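Stetar 9 promises a bigger parts library, again

The makers of Stetar, the browser-based character creator that a fair few of us use for our heroes and villains, say version 9 is nearly ready. According to a notice put up on the forum on 2026-10-02, it will come with 300 new parts, a reworked colour picker and layers that can be locked. Readers with decent memories will recall that the layers were promised in July as well.

The new parts are mostly capes, boots and armour plates. I like a cape as much as the next person, but the requests thread has been asking for hands for as long as I've been reading it, and the notice mentions hands only once, in a line about "future packs".
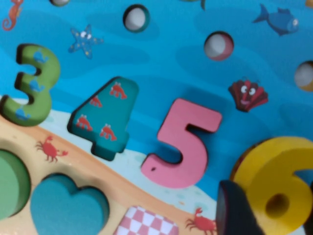

Vilho Jääskeläinen, who runs the Vustholm gallery and has tried the test build, is more cheerful than I am. He reckons the colour picker is worth the wait by itself, and has posted a redesign of his armoured knight Räsänen made entirely with the new set. It's a lovely piece of work. Then again, Vilho could make a lovely piece of work out of three belts and a hat, so I'm not sure how much it tells the rest of us.

He did admit that masking crashed on him twice, and that one old file opened with the shading missing. The notice calls the build "stable". Perhaps it is, if you leave masking alone.

There's also the matter of Kornent, the contest that normally follows a big release. This year's theme is sidekicks, with a limit of 2 entries each, and the rules say every entry must be made in version 9. That seems a bold thing to insist on with a program most people can't open yet. Last year's contest drew 101 entries — a good turnout, though everyone was allowed to use whatever version they had.

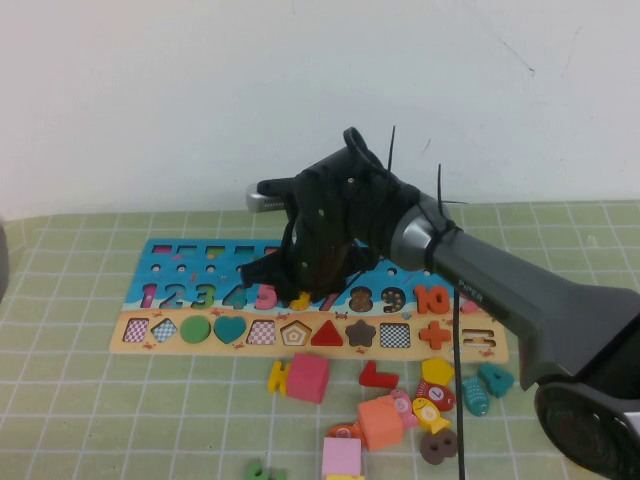
Will old saved characters still load in version 9?

The notice says they will, but given the missing shading in that one test file, keep a copy of anything you care about before opening it in the new version.

No release day has been given beyond "soon". The requests thread is still open, and yes, somebody has already asked about hands.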